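Jornada de puertas abiertas en Dotance: una tarde con los robots de mesa

El mes pasado la asociación organizó una visita al taller de Dotance, en la nave que la empresa ocupa junto al antiguo almacén de Silton. Se apuntaron 28 socios y hubo que repartir la entrada en dos turnos, uno a las cuatro y otro a las seis. Quienes se quedaron fuera podrán ir en diciembre, cuando está prevista una segunda sesión.

Dotance trabaja desde hace cuatro años en manipulación con dos brazos. Su idea es que un robot pueda hacer tareas pequeñas sobre una mesa corriente, con objetos comprados en cualquier tienda, sin marcas especiales ni soportes a medida. En la nave tienen tres puestos. El primero se usa para pruebas mecánicas y estaba parado. Los otros dos funcionaron durante toda la visita, con alguna pausa para recolocar las cosas.

La charla inicial duró poco, y se agradeció. Explicaron cómo se graba una tarea: una persona guía los brazos a distancia, el sistema guarda los movimientos junto con lo que ve la cámara de la cabeza y después se repite lo mismo muchas veces cambiando la posición de los objetos. Para una tarea sencilla piden alrededor de 900 repeticiones antes de empezar a entrenar. Si los resultados son malos, se revisan las grabaciones, se descartan las dudosas y se graban otras.

Al programa que ordena todo ese material lo llaman Endent. Lo han escrito ellos y no está a la venta. Nos enseñaron la pantalla de revisión, donde cada intento queda marcado como válido, incompleto o fallido. Parece un trabajo monótono, y en la empresa lo reconocen: la persona que revisa cambia cada dos horas para que no se le pase nada.

Después pasamos a los puestos. El que más tiempo nos ocupó fue el de las gafas. La tarea consiste en coger unas gafas y guardarlas en su funda, o sacarlas de ella, y tiene más dificultad de la que esperábamos. Las patillas se mueven, las lentes reflejan la luz del techo y una pinza con demasiada fuerza puede doblar la montura. Sobre la mesa se dejan además otros objetos que no intervienen en la tarea, para que el sistema aprenda a trabajar con ellos delante: bloques de colores, platos, un portalápices lleno.

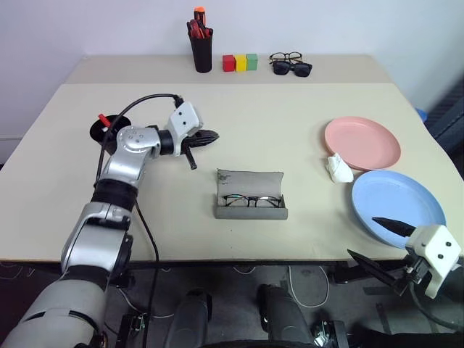
Ha preguntó en el turno de las seis por qué no usaban una ventosa para las lentes, que a su juicio sería más rápida y evitaría tocar la montura. Añadió que en su trabajo lo habían probado con piezas de vidrio y que el único problema serio había sido el polvo.

La respuesta fue que la ventosa se había considerado al principio. Se descartó por una razón práctica: el mismo brazo tiene que servir luego para mover un plato, coger un rotulador o doblar un paño, y cambiar de herramienta entre una cosa y otra lleva tiempo. Los dedos largos y estrechos que usan ahora no son los mejores para ninguna de esas tareas por separado, pero permiten intentarlas todas. Están estudiando un recubrimiento más blando para las puntas – de momento hay dos materiales en pruebas y ninguno convence del todo.

También se habló de seguridad. Los brazos se mueven despacio y se detienen si encuentran una resistencia mayor de la prevista. Aun así, durante la demostración había una línea en el suelo que no se podía pasar y una persona de la empresa con la mano en el pulsador de parada. No hizo falta usarlo en ninguno de los dos turnos.

En cuanto al resultado, conviene contarlo tal como fue. En nuestro turno el robot completó la tarea de las gafas en tres de los cuatro intentos. En el que falló, la pinza se cerró antes de tiempo y empujó la funda. Hubo que colocarla otra vez a mano. Cada intento llevó más de un minuto, bastante más de lo que tardaría cualquiera de nosotros. Los responsables del puesto dijeron que la velocidad no es lo que les preocupa ahora, y que prefieren un movimiento lento que se entienda bien al revisarlo.

El último puesto estaba dedicado a los bloques. Se trata de ponerlos en fila en el orden de color que se pide por voz. A los más jóvenes del grupo les dejaron dar las órdenes y fue la parte más animada de la tarde. El reconocimiento de voz tuvo problemas con el ruido de la nave, y al final se acabó pidiendo silencio.

Varios socios se interesaron por las aplicaciones. Dotance no anuncia ningún producto. Colabora con un centro de día para ver si un equipo así podría recoger una mesa o acercar objetos a personas con poca movilidad, pero el proyecto está en una fase temprana y no quisieron dar plazos. Tampoco hablaron de precios, aunque se preguntó dos veces.

Para la sesión de diciembre se aplicarán las mismas condiciones: entrada gratuita para socios, calzado cerrado y un máximo de dos acompañantes por persona. Los menores deben ir con un adulto. La nave no tiene aparcamiento propio – lo más cómodo es dejar el coche en la explanada de Silton y entrar por la puerta lateral. Las inscripciones se hacen por correo o en la secretaría, en el horario habitual. Tendrán preferencia quienes quedaron en lista de espera en la primera convocatoria.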